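Zeltano Community Help > Home and Classroom > Simple Science

Coloured water: keeping the colours clean between pours

Viewed 1,245 times

Kohei Shibata
Joined in September

I am putting together a coloured water table for an open afternoon at Pliduma. The idea is very simple. There are test tubes with coloured water in a clear rack, glass beakers to pour into, and a bowl for whatever is finished with. Visitors see a colour go from one container to another and that is all there is to it.

I have three things I can't settle.

First, the colours. I have yellow, blue and orange at the moment, made with Cillovow food colouring in tap water. I would like to mix a green as well, but when I tried it at home I got a murky olive. Is that the proportions or the colouring?

Second, the bowl. It is pink, and I wonder if it should be white or clear so people can see the colour of what has gone into it.

Third, the rack. It is clear acrylic and I don't want to scratch it or turn it cloudy. I used a spray from under the sink on an old acrylic photo stand once and it went dull and never came back.

The set-up is below. The table and the walls are white and can't be changed, but I can move everything else.

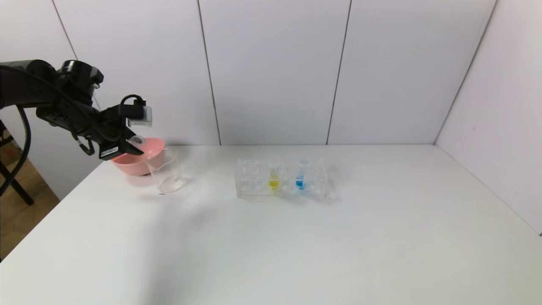
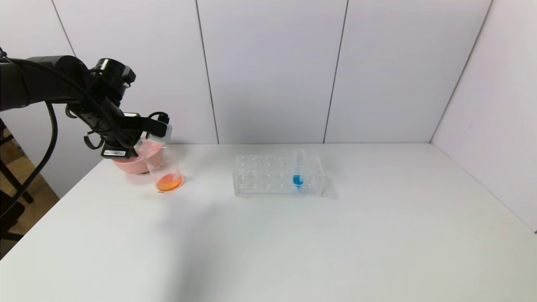
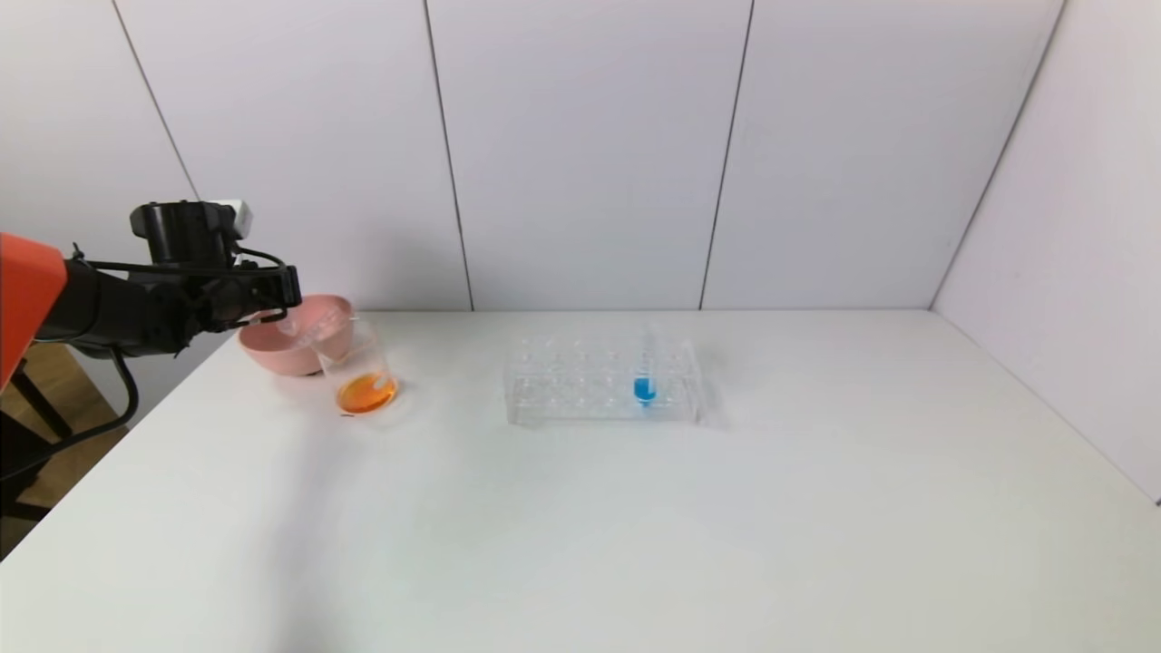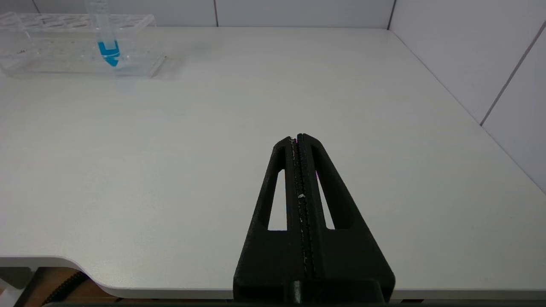 The clear rack is on the table in all four. The orange is in the beaker in the second and third, and the yellow is in the tube in the first.

I have also got more tubes on order from Ueda, so I can have spare colours ready if that is the better way to do it. Thanks in advance.

3 replies

tansy_moor
984 points

The murky green is usually the proportions. Blue is much stronger than yellow in most food colourings. Start with the yellow water and add the blue a drop at a time, swirling after each drop, and stop earlier than you think you should. If you pour equal amounts together you will get something dark. It also matters which yellow you have. Some yellows lean towards orange and those go olive whatever you do. Put a drop on white kitchen paper and let it spread. If the edge looks orange, buy a different yellow.

Keep the orange well away from the blue. Those two together make brown. If people are pouring freely, give the orange its own beaker and don't let that beaker be used for anything else until it has been rinsed.

For the rack, use lukewarm water with a little washing-up liquid and a soft cloth. Rinse it and let it air dry upside down. No glass cleaner with ammonia in it, no alcohol, no scouring pad and no dishwasher. Dry kitchen paper can leave fine scratches too. If coloured water gets into the holes, a cotton bud is enough.

On the bowl, I would change it if the colour of the waste matters to you. Pink will alter how blue and yellow look. If it is only for tipping things away, leave it.

Dobbin44

I would keep the pink bowl. Everything else you have is clear or white and people need to know which one is the waste. We used a clear one and somebody filled their tubes from it.

Put a tray under it all. Food colouring stains.

R. Pellow

Agree with the above about blue being strong. My two additions:

Make the colours up in a jug the night before and fill the tubes with a pipette or a small funnel. Filling them from the tap and adding drops gives you a different shade every time. I do 6 drops to a mug of water for yellow and far fewer for blue.

Don't fill the tubes to the top. A shallow amount of colour shows up perfectly well against a white wall, and there is less to mop up. Caps on any that are waiting. Pour over the beaker's spout when you empty it and it won't run down the outside of the glass.

Kohei Shibata

Thank you all. The kitchen paper test showed an orange edge, so it is the yellow. I will get another one and keep the bowl as it is.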